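Minutes, 26/05/2020
Local history and exploration group, monthly meeting

Meenakshi Nautiyal chairing, me (Ros) on the minutes again. Nine of us on the call, plus Olteanu, who could hear us but not speak for the first half and typed everything in capitals. Apologies for my spelling of the ship's name last time, I've corrected it in the January set as well.
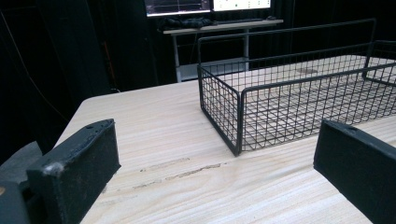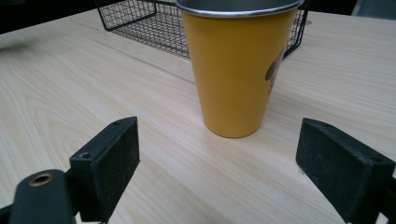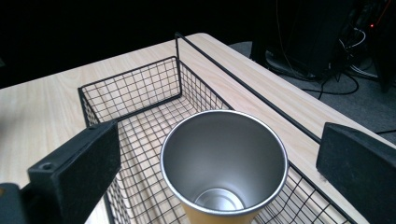
**1. The Iltmont tin**

Most of the evening went on this, so I'll do it properly. For anyone who missed January, the Iltmont tin is the ration tin that came out of the hut at Pulance when the floor was lifted, still soldered shut, and we have been asked whether our group would like to help pay for the write-up. I had my yellow cup of tea at my elbow and let the whole thing go cold, that's how good the talk was! Meenakshi shared the letter from the people looking after it. They've weighed it and had it X-rayed, and there is definitely something solid inside, in two layers with a gap between them. Their best guess is pressed meat with a layer of fat over it, but they're not willing to put that in print, and I think they're right.

Olteanu (typing) wanted to know WHY NOT JUST OPEN IT. We had a long and quite lively go at this. Meenakshi is against. Her point is that there were supposed to be 215 of these tins on the stores list for the second winter, and this is the only sealed one anybody has found, so once it's opened there isn't a sealed one any more. Dilys was for opening it, on the grounds that the solder won't last for ever in a museum store and they'd be better doing it on a day they've chosen. I went back and forth. I said I'd quite like to know if the men were being fed what the list says they were being fed — we've all read the sledging diary and there is a lot of grumbling in it about short tins.

We took a show of hands, with no binding effect on anyone. Five for leaving it shut, three for opening it, and me undecided. Olteanu then typed OPEN, so call it four.

**2. The money for the write-up**

We have £3094 in the account, which is more than I expected given that we've had no hall sales this spring. Meenakshi suggested we offer £70 towards the drawings and keep the rest for the lecture series, if there ever is one. Dilys thought that was a bit mean. It was pointed out (by me) that they only asked for help with the drawings and £70 is nearly the whole of what the drawings cost. Agreed at £70, and Meenakshi will write to them this week.

**3. Where did the hut party get their tins?**

Pete has been going through the scans of the shipping papers and shared his screen for this, after a few goes. He's found the supplier, a firm called Grastex, who seem to have done rope and canvas for years before they ever touched food. They got the order late and had to finish it in a hurry, and there are two grumpy letters from the ship's purser about crates arriving with no labels. Pete thinks this might be the reason the tins in the hut don't match the list. I thought it was the best thing we'd heard all year and said so.

Questions on this went on for a good while. Dilys asked if the purser's letters were dated (one is, one isn't). Meenakshi asked if Grastex made the tins or only packed them. Pete doesn't know, and he's going to look for an invoice. I asked whether the men would have known the name at all, with the labels missing, and Pete said the sledging diary has one mention of "rope-maker's beef", which we had all read as a joke about the texture!

**4. The reading list**

We've finished the sledging diary apart from the appendices. Olteanu, whose microphone had come back by now, would like us to do the appendices, all of them, including the wind tables. There was not much support. We settled on the stores list and the doctor's notes, and Olteanu will do the wind tables on his own and tell us if anything exciting happens in them.

**5. Anything else**

Dilys still has the group's copy of the big map, and says it is flat under her bed and perfectly safe.

Pete asked if we could start half an hour earlier while we're doing these on the computer. Agreed, seven o'clock from now on.

**To do**

- Meenakshi: letter and the £70
- Pete: look for the Grastex invoice, and send round the purser's letters
- Olteanu: wind tables
- Me: these minutes, and ask whether we may have a copy of the X-ray to look at

Closed at twenty past nine.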